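Can we please go back to waiting a week for the next episode?

I finished the second season of Willine in one weekend, and I couldn't tell you what happens in the middle of it. I know there's a fire. I know the sister comes back, and then she's gone again, and somebody cries in a car. The rest has melted into one long evening on the couch with the "next episode" button counting down at me. And I love this show! I waited since January for it!

Compare that with season one, which Pivix put out one episode at a time. My friend Lucie Pelletier and I had a phone call after every single one. We had theories (hers were better, mine were louder). We spent a whole week arguing over whether the old man at the ferry was lying, and when the answer finally came I yelled so loud the dog left the room. That week was part of the show for me, as much as the acting or the music.

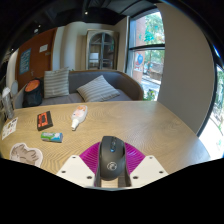

This time Lucie was on episode two when I was already done, so we couldn't talk at all. By the time she caught up I'd moved on to Hadov, and I'd forgotten half the names. We had one short chat, mostly her asking "wait, did you get to the part with the boat?" and me saying yes, I think so, probably.

I get why people like having it all at once. If you've got kids, or you work nights, you watch when you can, and a cliffhanger is no fun when you're already tired. Some shows even work better that way. Kallio is basically a 465-minute movie with naps in it, and I wouldn't want to stretch that over two months.

But a mystery needs a little air. The writers of Willine clearly still build every episode around a big last scene, and then the app shrinks the credits and shoves you straight into the next one before you've had time to gasp. Who is that for?

My compromise, if anybody at Pivix is reading - drop the first two together so we're hooked, then make us wait for the rest. I'll complain the whole time. Lucie will too, and we'll both be on the phone by the time the credits roll.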